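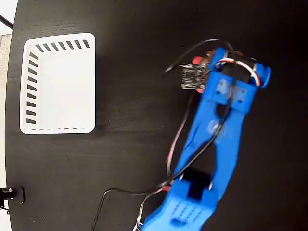 Section 4: Setting the top and getting it ready for work

I've set up a lot of worktables over the years and the Vemport in black is still the one I'd pick for small, fiddly jobs. The top is so dark that you can hardly make out the grain until you get your face down near it, and pale things jump right out at you. My white tray lives on the left side, and I can find it without really looking, even in the evening when the light in my workroom is pretty poor. If you've followed along from Section 3, you should now have the base standing on its own four feet with all the bolts finger-tight. Leave them that way for now (I know, it wobbles, it's supposed to).

Before you start

You'll need the bag of hardware marked 1634, the long hex key, a soft blanket or a couple of old towels, a tape measure, and a pencil that makes a mark you can rub off again. A second person is a big help for the lift. I've done it alone once and I have a dent in my baseboard to remember it by.

If you bought the Ralletti legs separately, the bag number will be different, but the bolts are the same length. Check them against the drawing on the back of the leg carton anyway. Mine had one short bolt mixed in with the rest, and a short bolt will feel tight long before it's holding anything.

Fitting the top

1. Lay the blanket on the floor and put the top on it face down. Run your hand over the blanket first. I once set a top down on a single staple and that scratch is still there, right where I rest my elbow.

2. Find the pilot holes. They sit in groups of 3 near each corner. If one is full of finish, clear it with a toothpick and don't drill it out.

3. Turn the base upside down and lower it onto the top so the brackets line up with the holes. It'll only go one way around, so if one end is way off, spin the whole base.

4. Start every bolt by hand, two full turns each, before you reach for the hex key. Go corner to corner, the way you would with a car wheel.

5. Snug everything down, then go back to the base bolts you left loose in Section 3 and tighten those too.

6. Flip the table with your helper. Lift it clear of the floor and turn it in the air — dragging it over on two legs will bend a bracket.

CAUTION: Keep power drivers away from this step! The bolts go into threaded inserts, and a driver will spin an insert loose before you've had time to let go of the trigger.

Note: If the table rocks once it's standing, try it in another spot before you start messing with the feet. My floor is worse than my table, and yours might be too.

The first wipe-down

A new black top comes out of the carton looking kind of gray and streaky. That's packing dust, and it wipes off. I use Teixeira soap, a small squirt in a bowl of warm water, on a cloth I've wrung out as hard as I can. Go with the grain, follow up right away with a dry cloth, and change the water when it turns cloudy. Please don't use furniture polish! It leaves shiny patches, and on a matte finish they're there to stay. I tried to even one out by polishing the area next to it and ended up with a bigger shiny patch.

Give it an hour or so before you put anything on it, longer if the weather's damp.

Laying out your work side

Everybody does this part their own way, so take what you like. I'm right-handed, I like the middle clear when I sit down, and I hate reaching over things.

1. Sit where you'll really be sitting and let your arms rest on the top. Mark the spot with your pencil, lightly.

2. Put your tray to the left, far enough over that you won't knock it with your forearm. Small parts go in the tray the minute you take them out of a bag. On a black top a dark screw just disappears, and you'll find it later with your sleeve.

3. Run your cables toward one side and keep to it. Left is good if that's where your outlet is. Leave enough slack that a cable can lie flat on the top without tugging at whatever it's plugged into.

4. Look for loops near the front edge, where they'll catch on a cuff. Pull the extra back and clip it under the top with the Leltel clips (pack 516, the stick-on kind). Press each one for a slow count of twenty.

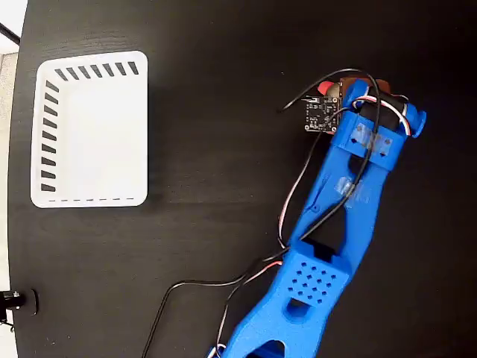
Fig. 4-2. Matte black top in use, with a black cable running out to the left.

A dark cable on a dark top is easy to miss, and I've put a mug down on one more than once. If you're the same, wrap a bit of light tape around it every so often. It doesn't look like much but it does the job.

CAUTION: The stick-on clips will lift the finish if you peel them straight down. Warm them with a hair dryer on low and slide a piece of dental floss behind the pad.

Checking it after a week

The top settles a little once it's had some weight on it. Go around with the hex key and give each bolt a try. You're looking for the ones that turn easily — a quarter turn is normal, and anything past a full turn means you should take that bolt out and look at the insert.

While you're down there, check the clips. If one has let go, clean the spot with a dab of rubbing alcohol, let it dry, and use a fresh pad. The old pads never stick twice, not for me anyway.

For rings, scratches and other accidents, go to Section 5. Leveling the feet is in Section 6.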